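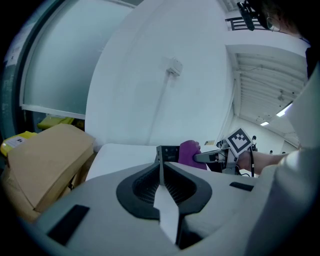 Clanillow Review: Six Months of Letting Software Line Up My Recordings

I put off writing this for a long while, partly out of laziness and partly because the first version of my opinion was so grumpy that it wouldn't have been fair to anyone. I've now had Clanillow on my work machine for 6 months, through two big updates and one small disaster of my own making, and I think I can finally give you a decent picture of it. Get a coffee. I do go on a bit.

What it does

If you collect manipulation demonstrations with hand-held grippers, you already know the dull middle part of the job. You have video from the gripper, you have a fiducial marker somewhere that gives you a pose to hang everything on, and you have a pile of recordings that all started at slightly different moments. Before any policy gets trained, somebody has to turn that pile into clean, time-aligned trajectories with poses you can trust. Clanillow is a desktop program (with a command line version tucked behind it) that takes in the recordings, calibrates the lens, finds the markers, solves for the gripper path, lines up the streams and writes out episodes in whichever format your training code wants.

I used to do all this with a stack of scripts. They were my scripts and I was fond of them, the way you're fond of an old car with a door that only opens from the inside. Maiara Furtado, who sits across from me and had to run those scripts whenever I was out, was a good deal less fond of them, and it was Maiara who talked me into the trial.

Getting started

Installation was easy on Linux and a little fussy on Windows, where it wanted a newer graphics driver than the one I had. The welcome project is nicely done. You load a short sample session, click through calibration, marker setup and export, and at the end you have a small dataset you can open and poke at. I wish more robotics software did this! So much of what we use assumes you already know what it is for.

Calibration is where I started to warm up to it. Our lenses are very wide, the sort that bend every straight wall into a banana and leave the corners black, and most general-purpose tools treat that as a nuisance to be cropped away. Clanillow has a proper fisheye model and lets you paint a mask over the dark corners and over the part of the gripper that always sits in view. Once the mask is saved, it gets applied to every recording from that same unit. My scripts had a mask too, but it was a file called mask_final_use_this.png, and there were four of those.

Marker tracking

This is the heart of the thing, and it's very good. Detection holds up at steep angles and out toward the edges of a fisheye image, where a square marker stops looking very square. When a marker goes behind a hand or a cable, the tracker carries the pose forward on the motion estimate and shades that stretch yellow in the timeline, so you can see where it was measuring and where it was guessing. I can't tell you how much I like that yellow. My old code guessed too, it just never mentioned it.

You can set how long a guess may last before the episode is flagged for review. I have mine at 60 frames, which suits slow work like opening a carton or passing something from one gripper to another. For quick motions I would go lower.

Where it struggles a little is with two grippers working close together. If both carry markers and they cross, the tracker sometimes swaps their names for a moment and then swaps them back. The paths come out with a funny little zigzag. There is a "lock identities" option that fixes most of it, though you have to find it first (it's under Solver, then Advanced, then a little triangle I didn't notice until the second month).

Large open rooms are handled better than I expected. I had worried about the background, with people walking at the far end and ceiling lights and railings all giving the motion estimate something to grab on to. Railings and ceiling slats have that repeating pattern that used to drive my scripts up the wall. Clanillow seems to lean on the nearby surfaces first, and I've had very few paths drift off. Plain white walls are still hard. Give it a big smooth one filling half the view and the estimate goes soft, so we tape up some printed sheets when we can and get on with our day.

Planning and replay

The newer planning module came with the spring update. You load a model of your robot arm, and it takes each human demonstration and checks whether the arm could really follow it: joint limits, speed, reach, collisions with the table. Episodes that fail are marked with the reason and the moment at which they fail.

I ran it over our whole back catalog, all 2332 episodes, and left it going overnight. By morning I had a sorted list, and it was a humbling read. People bend at the waist and lean across the table without a thought, and our arm is bolted down. A good many of my favorite demonstrations were ones it could never have reproduced. I was cross for a day and then very grateful, as I had been blaming the policy for months.

The replay view is lovely to use. You scrub along the timeline and the arm model moves next to the video, and you can drag the robot's base to see whether a different mounting spot would rescue the failed episodes. We moved ours toward the table edge after an afternoon of this. What I would still like is a way to compare two base positions side by side. At present you have to write down the results of the first, which I do on the back of an envelope like my grandmother doing the household bills.

Where it annoys me

Export is slow. There's no kinder way to put it. Tracking is quick, planning is reasonable, and then you press Export and can go and have lunch. It also writes everything again from scratch if you change a single label.

The search box only searches episode names and ignores notes, though we put all the useful information in the notes. I have asked about this 3 times and each time received a friendly reply that it is "on the list." I believe them, but I'd like to meet this list.

Then there's my small disaster. Clanillow stores masks and calibrations by the unit name you type in, and I gave two grippers the same name. It let me. For most of February one of them was solved with the other's lens calibration, and everything was off by just enough to be puzzling and too little to be obvious. The current version warns you about duplicate names, and I like to think I had something to do with that. Still, please label your hardware, and then check the label against the software.

How it compares

I tried two others during the same stretch. Kivmont is faster at export by a wide margin and has a very clean scripting interface, but the fisheye support felt like an afterthought and it lost markers near the image edges that Clanillow kept. If your lenses are ordinary ones, take a serious look at it.

Bilyk is the one I'd give to a student. It's simple, it does one camera and one gripper, and the manual is a pleasure. It has no planning side at all, so you'd be pairing it with something else, and we outgrew it within a couple of weeks.

I should mention that the Clanillow people also offer a plugin for Rernex, which we use for our control stack. It passes the checked trajectories straight across, with timing intact. It worked the first time I tried it and I have had no reason to think about it again, so I have very little to say. I'd love to have very little to say about more of my plugins.

Who should get it

Small groups with wide lenses, marker-based tracking and more recordings than patience will get on with it very well. If you work alone with a few dozen episodes, your own scripts will probably do, and you'll learn more by writing them. If you're running a very large collection effort with many stations, I would test the export times before signing anything.

I renewed our license last week. Maiara has asked me to delete the old scripts from the shared drive, and I've moved them to a folder called archive, with all four masks.

Rating: 4 out of 5. I'd go to 4.5 the day the search box reads my notes.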